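Bottle of dark soda foams over every time I open it, fridge next to a white desk

Posted by pimik_40 on Apr 4, 2024
Category: Kitchen and Food Storage

We keep a small refrigerator beside a long white desk in a shared room. Drinks go in on the door side and get set down on the desk when somebody wants a glass. The big bottles of cola foam up badly, and some of it ends up on the desk top. I wiped it with water and there is still a grey mark near the middle that might be from that or might be older.

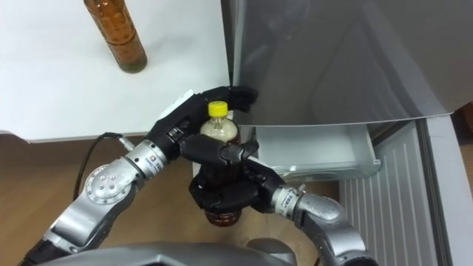
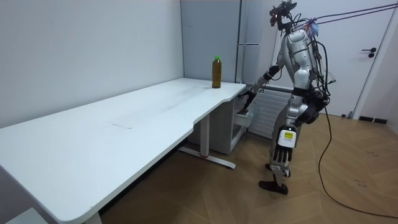
What I want to know is how to store the bottles so they foam less, and what takes a mark off a white desk top without dulling it. The fridge is a Cilum and the dial goes from 1 to 6. I have it on 3. The bottles lie flat on the bottom shelf now, they don't fit upright anywhere except the door.

Sedgwick
Foam is mostly warm soda or shaken soda. Put the dial up to 4 and leave the bottles in overnight before you open them. The door is the worst place for anything fizzy if the fridge gets opened a lot — every swing shakes it. Take one shelf out and stand them up at the back. When you lift one out, hold it by the middle and keep it upright. If you see bubbles up at the shoulder, set it down and wait until they clear, then turn the cap a little at a time and stop when it hisses.

For the desk try dish soap and warm water first, then baking soda made into a paste. Rub lightly. Don't use the green side of the sponge.

kostia100
Buy cans

cilum_owner
I have the same fridge and 3 was never cold enough, I have had mine on 5 since November. Agree on standing them up. On the mark, baking soda did nothing for me but a white eraser did, the plain kind from the school aisle. If it is a scuff it will come off. If it is a stain in the top itself I don't know, mine has one too and I put a tray over it.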